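Re: does adding a low side view help bin picking?

lightfoot_fan
Okay, so I finally finished the comparison I was going on about in November. 859 picks, same policy, same training demos, and the only thing I changed was whether it got the table-height view as well as the wrist one. Success went up 2 points with it. Two! I was hoping for 20.

My theory is the see-through bins. From that low you're looking through the pink wall and everything inside goes to mush – color survives, edges don't.
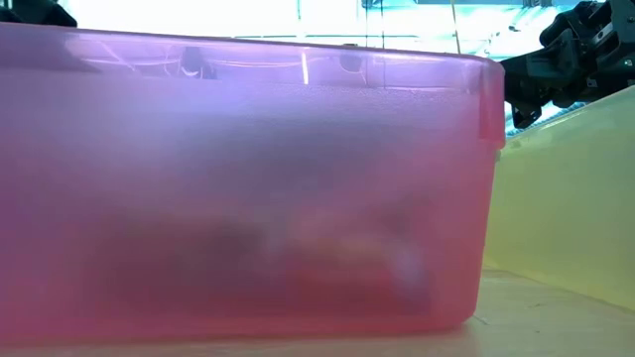

Hendrik Hlongwane
I don't buy that it's the plastic. Blurry color can still tell a policy which side of the bin to try first. How many demos did you train on? If it's under a hundred, I'd blame that before the walls.

lightfoot_fan
55, so yeah, fair. But the wrist view did fine on the same 55, and that's the bit that bugs me.

trileck_user
Disagree with Hendrik. We ran something close to this on the Allatham setup and swapping to opaque bins made the side view worse, so mush beats nothing. I'd mask out the background glare first and rerun.

Hendrik Hlongwane
Worse with opaque kind of makes my point though? Anyway, are you logging failed grasps separately from drops? A 2 point bump could be hiding a lot.

lightfoot_fan
Nope, all lumped together. Guess I'm relabeling tonight.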